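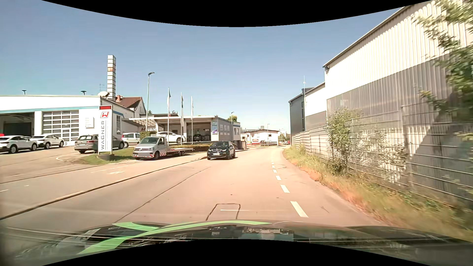
Latuheru hub and handset: frequently asked questions

Last updated Friday, June 11, 2021

These answers cover the Latuheru motor hub, the handset and the Zondik app for phones and tablets. If your question is about missing bricks or gears, please use the parts form instead.

Which models work with the app?

The crawler crane, the tipper, the forest harvester and the cable ferry all have their own control screens. Older models with the grey battery box have no radio and can't be used with the app. They still work with the switch on the box.

Can I use the app with a model I designed myself?

Yes. Choose "Own build" on the start screen and assign each motor to a slider or a button. You can save up to 50 layouts on one device. Layouts are not copied to your other devices unless you export them first.

What do I need on my phone?

Bluetooth switched on, and on Android phones, location switched on as well. Android asks for location before it lets any app look for Bluetooth devices nearby. Zondik does not store where you are. You don't need an account, and after the first download you don't need an internet connection.

The hub light flashes white and the app can't find it.

White flashing means the hub is looking for something to connect to. Check that it isn't already paired with the handset, or with another phone in the house. Close the app fully, hold the hub button until the light goes out, then start both again. Don't pair the hub from your phone's own Bluetooth menu. If you have already done that, remove it there first and let the app find it.

The light flashes orange.

Low batteries. The hub takes six AAs. Rechargeables will run it, but they give a lower voltage, so the orange light comes on sooner and a heavily geared model such as the crane may feel slow.

The wrong part moves when I press a control.

Two cables have usually been swapped at the hub. Compare the port letters with the wiring page in your instruction book. On the crawler crane, port A is the left track, B the right track, C the slew and D the winch. You can also swap ports under Settings, Ports, if the hub is buried in the build and you would prefer not to take it apart.

My motor runs backwards.

Go to Settings, Ports, and tick "Reverse" next to that motor. The change is stored in the app and not on the hub, so it won't carry over to the handset.

Set-up stops with error 133.

Error 133 means that a motor did not reach its end stop in the time allowed. Something is either too stiff or not connected. Turn the gears by hand with the hub off. If they bind, look for an axle pushed in too far or a bush pressed hard against a beam. On the harvester it is nearly always the grab arm, and loosening the bush on the outer side by half a stud is enough.

Set-up stops with error 214.

The firmware on the hub is older than the app expects. Put in fresh batteries, keep the phone next to the hub and choose Update. Leave the app open on screen until the bar has filled. If the update is interrupted, the light turns purple. Hold the button down while you put the batteries back in and the update will start again.

Can I run two hubs together?

Yes, with app version 2 or later. Connect the first hub, press the plus sign, then connect the second. The handset can only control one hub at a time.

How far away does it work?

Indoors, anywhere in an ordinary room. Walls and radiators cut the range down. If the signal drops, all motors stop and the app shows a grey hub symbol until it reconnects.

Can I use the models outside?

On a dry, flat surface, yes. The hub and motors are not waterproof, and sand gets into the gearboxes. The cable ferry does not float.

Will Kisport motors fit?

The plug is the same shape but the wiring is not. A Kisport motor won't turn and may shut the hub down. Adaptors sold by other shops are not covered by the guarantee.

Can I turn the engine sounds off?

Settings, Sound, then untick "Engine". Warning beeps stay on unless you mute the phone.

Is there a printed guide to the app?

No. There is a PDF, written by Ilham Kwok, on the downloads page. It has wiring diagrams for all four models and a chapter on own builds. A revised edition with the two-hub instructions is planned for August.

How do I send something back?

Write to the service desk in Esurside before you post anything. Mark it for the attention of Dwayne Ferreira and include the set number, the hub serial number (inside the battery cover) and a short note of what happens when you switch on. Please take the batteries out. Send the hub or the motor only, not the built model.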